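Skondon Two-Arm Bench – Owner's Guide
Section 5: The Peg Board, or Why It Does Not Do Your Dishes Yet

Revised 5 May 2026

You have unpacked the robot, and somebody in the building has already asked when it will start on the laundry. Section 8 covers that question and is very short. Before the robot is trusted with anything that can spill, shrink or break, it goes through the peg board.

The board stands in for the small jobs that fill a house or a shop floor: a battery in a remote, a plug in a wall, a dowel in a cheap bookcase. A bored child can do these. Your robot cost more than the bookcase and will need practice.

5.1 Setting out the board

1. Clear the table. Coffee goes elsewhere.

2. Lay the Baudry task board flat and within reach of both arms. Check that each hand can get over its own far corner without the elbows meeting in the middle.

3. Put out the blue parts. Leave the round one with the short post near the top center of the board, and the two long cylinders at the lower right, beside the rectangular outlines.

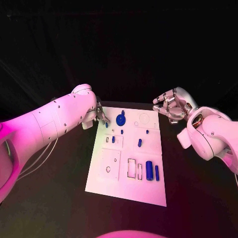 4. Look for the tiny parts before you start. Anything that rolls off the table now will be found in May of next year, by a vacuum cleaner.

Note: The two arms do not need matching hands. A plain two-finger gripper is fine for short pegs. Fingers look better in the brochure and have more ways to be wrong.

5.2 First approach

5. Start Cillska and choose Hover. Both hands should come in above the board and stay there.

6. Let them hover for 30 seconds. Watch for drift. A hand that wanders while doing nothing will wander more when it has a job.

7. Check that loose cables hang clear of the parts. Re-route any that reach the board.
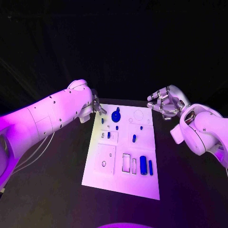

8. Choose Single Peg and pick the thickest cylinder. It is the easiest to see and the easiest to grip, and the robot may still miss it. Press Retry. Do not help with your fingers.

CAUTION: Keep hands, sleeves and pets off the table while either arm is powered. The stop button is not a suggestion box.

5.3 Slots

Slots are harder than holes. A round peg forgives a bad angle around its own axis; a slot forgives nothing, much like a dishwasher rack. Go slowly.

9. Set speed to the lowest setting and choose Slot Approach. The fingertip should stop beside the slot and wait for you to confirm.

10. If it stops over the wrong slot, run Board Align again. Shifting the board by hand to meet the finger is cheating, and it spoils the log.
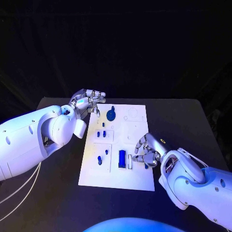 Fig. 5-3. Right hand beside the empty slot, lower right of the board.

11. Confirm, and step back.

Our bench at Bollia has logged 3,044 slot attempts so far. We still load the dishwasher ourselves.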